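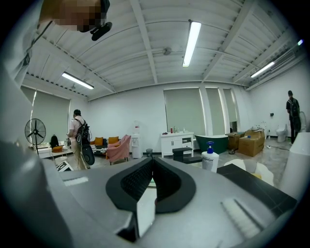

Una lectora me escribió la semana pasada que el pan de centeno no es pan, que es cemento con semillas, y que no entiende cómo llevo todo el verano hablando de él con tanta alegría. Me reí muchísimo, porque yo decía lo mismo hace un año. Le contesté con un mensaje larguísimo y a mitad me di cuenta de que estaba escribiendo una entrada del blog, así que vamos allá.

Mi conversión llegó en Costville, en una panadería diminuta que se llama Grodell y que solo abre por las mañanas. Entré por un café. Salí con media hogaza negra, pesada como un diccionario, y me la fui comiendo a pellizcos por la calle, sin mantequilla ni nada. Sabía a malta, a nuez, un poco a ciruela pasa, y tenía esa acidez que te hace salivar antes del segundo bocado. ¡Yo, que pedía siempre la barra blanca y bien tostada!

Desde entonces lo hago en casa todas las semanas. Los primeros intentos fueron malos de verdad. El centeno no se comporta como el trigo: no se estira, no hace membrana, no se deja bolear. Yo amasaba y amasaba esperando que aquello se pusiera liso y solo conseguía tener las manos enfundadas en barro. Perdí una tarde entera así, y la hogaza salió con una raya gomosa en la base y un hueco enorme bajo la corteza. Me la comí igual, tostada, con queso fuerte.

Lo que cambió todo fue dejar de amasar. Ahora mezclo con una cuchara de palo, hasta que no queda harina seca, y listo. La masa parece mortero (ahí la lectora tiene su parte de razón), se pasa al molde con una espátula mojada y se alisa con la mano también mojada. Si la superficie se agrieta y aparecen agujeritos, al horno.

La masa madre la tengo en un tarro de conservas, en la puerta de la nevera, y es de una tozudez admirable. Cuando me fui de vacaciones la dejé sola y a la vuelta tenía una capa gris de líquido encima y olía a quitaesmalte. Tiré casi todo, me quedé con una cucharada del fondo, le di harina integral y agua tibia y a la mañana siguiente estaba pegada a la tapa. Qué bicho más agradecido.

Mi fórmula de ahora, por si alguien se anima. La noche anterior mezclo una cucharada generosa de masa madre con 224 gramos de centeno integral y el mismo peso de agua, y lo dejo tapado en la encimera. Por la mañana añado más centeno, agua templada, sal, una cucharada de melaza y un buen puñado de pipas de girasol que he tenido en remojo. Al molde, y a esperar unas horas mirando la masa más que el reloj. En agosto, con mi cocina hecha un invernadero, va rapidísimo; en enero me toca meterla en el horno apagado con la luz encendida.

El horneado lo empiezo muy fuerte y a los 40 minutos quito el pan del molde, bajo la temperatura y lo dejo otro rato para que la corteza se seque por los lados. Y luego viene lo peor, que es no tocarlo. Hay que esperar un día entero. Dos, mejor. El centeno recién hecho se pega al cuchillo y no sabe a casi nada, y en cambio al tercer día está glorioso – y al 4 todavía más, si es que queda.

Sobre la harina: he probado varias y la que más me gusta es la de Fairweather, que viene molida gruesa y huele a campo en cuanto abres el paquete. La compro en un almacén de las afueras que se llama Kondik, donde venden sacos grandes y también te llenan una bolsa si se lo pides con buena cara. La última vez me puse a charlar en la cola sobre si la melaza es trampa o no. Yo digo que no. Hay quien usa café molido, hay quien usa cerveza negra, hay quien echa cacao. Que cada cual haga lo que quiera con su miga.

¿Y con qué se come? Con todo lo salado y graso: arenques, sardinas en lata, queso curado, aguacate con mucho limón, huevo duro con mostaza. Cortado muy fino, casi transparente, eso sí. En rebanada gorda entiendo perfectamente lo del cemento. Mi desayuno de este verano ha sido una lámina de centeno, mantequilla fría en trozos y rábanos con sal, y no me he cansado ni un solo día.

He estado leyendo también recetas alemanas y danesas, y me he quedado enganchada con una que aprovecha el pan viejo: se remoja, se exprime y se vuelve a meter en la masa nueva. Le da un color precioso y aguanta tierno muchísimo más. La probé el domingo y me pasé de agua, quedó un poco húmeda en el centro, pero el sabor – madre mía. Esta semana repito con menos remojo y pongo las cantidades cuando las tenga claras.

A la lectora del cemento le he prometido la receta de las galletas con restos de centeno, que llevan comino y se hacen en un momento. Las cuelgo en la próxima entrada.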